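Household linen

Household linen is the collective name for the fabric goods kept in a home for daily use on beds, tables and in kitchens and bathrooms. It covers sheets, pillowcases, bedspreads, tablecloths, napkins, tea towels, bath towels and face washers. In Australia and New Zealand such goods are usually sold under the name manchester, after the English city that exported cotton cloth in the nineteenth century. The word linen persists although most modern examples are made from cotton, polyester or a blend of the two.
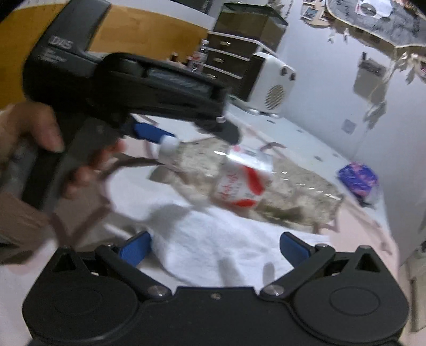
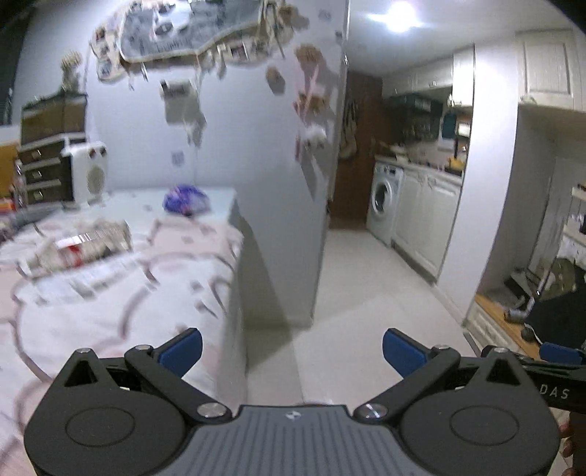 Etymology and scope

The English word linen comes from the Latin linum, meaning flax. Flax cloth was the usual material for European sheets and table coverings for many centuries, and the name of the fibre passed to the articles made from it. Curtains, upholstery and rugs are normally counted as soft furnishings and fall outside the term. Blankets and quilts are treated inconsistently: some retailers list them with sheets, others under bedding.

History

Woven flax is among the oldest known textiles, and linen cloth survives from ancient Egyptian burials. In medieval and early modern Europe, household linen was valuable enough to be listed item by item in wills. Sheets were mended, turned sides to middle when the centre wore thin, and eventually cut down for smaller uses.

In many regions a bride brought linen to the marriage as part of her dowry or trousseau. Pieces were often marked in cross-stitch with initials and a number, so that they could be used in rotation and counted after the wash. An inventory from the Zavala estate, transcribed by the textile historian Ilona Simon, lists 117 pieces, of which 114 carry a stitched mark. Her notes observe that the unmarked pieces were all kitchen cloths.

The mechanization of spinning and weaving made cotton cheaper than flax over the nineteenth century. Coloured and printed goods became common on ordinary beds and tables, where white had been usual. Fitted sheets with elasticized corners spread in the second half of the twentieth century, and the doona, or duvet, displaced the top sheet and blanket in many homes.

Materials

Cotton is the most widely used fibre. It is absorbent, tolerates hot washing and takes dye well. Common weaves include percale, a plain weave with a crisp feel, and sateen, which has a smoother face. Flannelette is brushed to raise a soft nap and is sold mainly for winter use.

Flax linen is stronger when wet than when dry and sheds moisture quickly, but it creases readily. It remains popular for tea towels because it leaves little lint on glassware.

Polyester blends dry fast and need little ironing. They absorb less water than pure cotton and may pill with wear.

Thread count, the number of threads in a given area of cloth, is often used in advertising. Counts of 1000 or more are generally reached by counting each ply of a multi-ply yarn separately, and they are a poor guide to durability.

Types

Bed linen comprises flat and fitted sheets, pillowcases, doona covers, valances and bedspreads. A bedspread is the outermost layer and is usually the most decorated; jacquard, matelassé, candlewick and printed cotton are traditional forms.

Table linen comprises tablecloths, runners, placemats and napkins. Damask, with a pattern formed by contrasting areas of weave, is associated with formal settings. Oilcloth and its vinyl successors serve a similar purpose but are wiped clean.

Bath linen is mostly terry cloth, whose uncut loops increase the surface available to take up water.

Kitchen linen includes tea towels, oven cloths and dishcloths. Waffle and huckaback weaves are favoured for absorbency.

Care and storage

Sheets are commonly washed weekly and tea towels more often. Fabric softener coats the fibres of towels and reduces their absorbency. White cotton can be dried in direct sun, which has a mild bleaching effect; coloured pieces fade if left out for long.

Linen should be completely dry before it is put away — even slight dampness encourages mildew. Pieces kept for long periods may yellow along the folds, and refolding them every 6 months or so along different lines limits permanent creasing. Acid-free tissue is used for antique pieces. Untreated timber can stain white cloth, and cupboard shelves are often lined for that reason.

See also

Damask
Linen cupboard
Quilt
Trousseau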